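Cold wash for everything? Not convinced
Laundry & Cleaning forum, page 1 of 1

drumroll_pete
December

My sister in law has gone all in on washing everything cold, towels and sheets included, and says she's saving a fortune. I have my doubts. The Villca detergent she swears by says "works from 30 degrees" on the bottle, which to me is a sales line. A front loader with the door left open after each load is as far as I'll go for freshness. 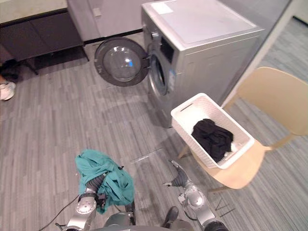 mossgate: Cold is fine for shirts and jeans that aren't really dirty. I'd keep towels warm. Mine went sour after a couple of months of cold only and it took two hot washes with soda to bring them back.

drumroll_pete: That's my worry. She says hers smell great, but she also uses a scent booster that could cover up a dead fish.

Paraskevi Koutsoukos: I'll disagree with both of you. I've washed cold for years, towels too. People use too much soap, it never rinses out, then they blame the temperature. Cut the dose in half and see.

mossgate: I did cut the dose. Still sour.

Paraskevi Koutsoukos: Then you left them sitting in the drum.

mossgate: I did not leave them in the drum.

tallow38
Can we talk about the savings part? The Brovo calculator told me I'd save 687 a year. My whole power bill doesn't have room for that kind of saving. I went back, changed one box from "family" to "large family" and it jumped to 2445. Who is doing that much laundry? A hotel?

drumroll_pete: Ha. She used the same calculator. I'm going to enjoy that at dinner.

tallow38: Go easy. Heating water does cost money, so she's saving something. I just don't trust a number from people who sell the detergent.

drumroll_pete
OK, I gave in and I'm trying it for a month. Regular clothes cold, Villca at half dose like Paraskevi said, and towels stay warm no matter what she tells me. One basket at a time so I don't mix them up.

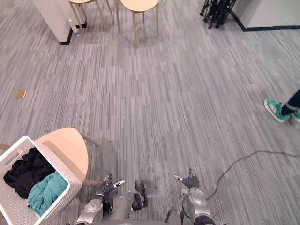
I'm also skipping softener the whole time — it leaves a film on everything and I want a fair test. If the socks come out gray I'm done, and I'll say so in this thread.

Paraskevi Koutsoukos: Put one towel in with the cold stuff. Otherwise you aren't testing anything.

drumroll_pete: Fine. One towel. An old one.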